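The jar method, two months in

Posted 2 February 2021

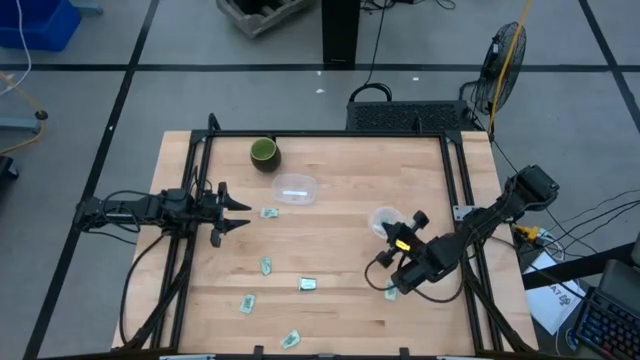 Green bills, the green cup and the clear containers on the butcher block.

I have been told for years that cash is the cure for overspending. You take out your money for the week, you put it in jars or cups or envelopes, and when the cup is empty you stop. People swear by it. I've read the posts, with their matching labels and their before and after stories, and I've always suspected that the people who write them were careful with money to begin with.

So I tried it. My version uses what I already had: a dark green ceramic cup that is brighter green inside, a little clear plastic cup, and a clear rectangular container with rounded corners. I refused to buy a "cash system" for $14 in order to learn how to save money. There is a kit like that at the stationery store in Clomcombe, and it's three boxes with stickers on them.

The rules were simple. Green cup for groceries. Small clear cup for coffee and other things I pretend I don't buy. Rectangular container for whatever is left over, which the experts say you should move to savings every Sunday night.

First complaint: paper money doesn't want to be organized. Every guide shows crisp flat bills standing in a row. Mine come out of coat pockets folded up small and they stay that way. I tried pressing them under a cookbook overnight. They were flatter in the morning and went right back to being wads after one trip to the market in Stolonbridge. A crumpled bill takes up a silly amount of space, and the small cup looks full when there's hardly anything in it. If the whole trick of this method is that you can see your money, I'd say it was showing me the wrong thing.

Second complaint: sorting takes time. I had it down as a 2 minute job. It's more like 10, once you've dumped everything out on the wood, unfolded enough of it to see what it is, and argued with yourself over whether dish soap counts as groceries. (I say yes. The Bakilana budgeting forum says no, at great length.)

Third complaint, and the one I'd really like an answer to: where does the change go? None of the guides mention coins. Mine ended up in a drawer and I have no idea how much is in there.

Now for what I'll grant. I did spend less on coffee. Reaching into a cup and pulling out a bill is slightly annoying, and some mornings slightly annoying was enough to keep me home. I saved roughly $14 a week that way, which I checked against my old card statements. But I was also paying more attention because I knew I'd be writing this post, and I can't separate one from the other.

The cups themselves have worked out better than I expected. The clear ones are good for seeing what's left without picking them up. The green one is heavy enough not to tip over, but you have to look right down into it, so I kept thinking the groceries money was gone when it wasn't. If I did this over I'd use clear for everything and put the green one back to work as a cup.

I'm going to keep at it until April, partly out of stubbornness. A reader wrote in to recommend the Barivance envelopes, the long ones with a flap. I haven't tried them and I don't see how a flap helps. If you've used them for longer than a month, and you weren't already good at this, leave a comment. Same goes for anybody with a plan for the coins.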